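Chapter 2
Teaching by Demonstration

After studying this chapter, you should be able to:
Explain the difference between hand-guided and remote demonstration.
Describe what a demonstration record must contain.
Recognize common faults in a set of demonstrations.

2.1 Why Show a Task?

Some tasks are easy to perform and hard to write down. A worker at a bench can straighten a twisted cord without planning each finger movement, yet a program for the same job would need a rule for every bend. Teaching by demonstration replaces those rules with recorded examples.

The examples may be gathered in several ways. In remote control, the operator moves a leader device and the robot follows. In direct guiding, the operator takes hold of the arm itself. A third way dispenses with the arm during recording: the operator carries a pair of grippers, one in each hand, and works directly on the object. The Trandstead exercises in this book use all three.

Each method has its costs. Remote control keeps the motions within the reach of the robot but is slow to learn. Hand-held grippers allow a natural pace, although the operator may make motions that the arm cannot repeat. The Murau record set, used in Section 2.4, holds 129 demonstrations, and students will be asked to sort out those that should not be used for training.

Key terms: demonstration, leader device, direct guiding, operator, record set

Review
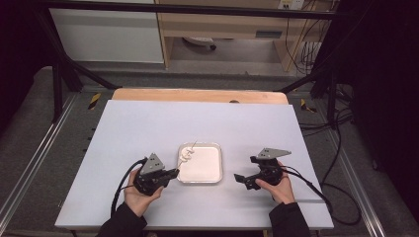 Why should an operator vary the starting position of an object from one demonstration to the next?
If every demonstration begins the same way, the robot may learn only that one case. Varied starts help it handle an object that is turned or placed differently.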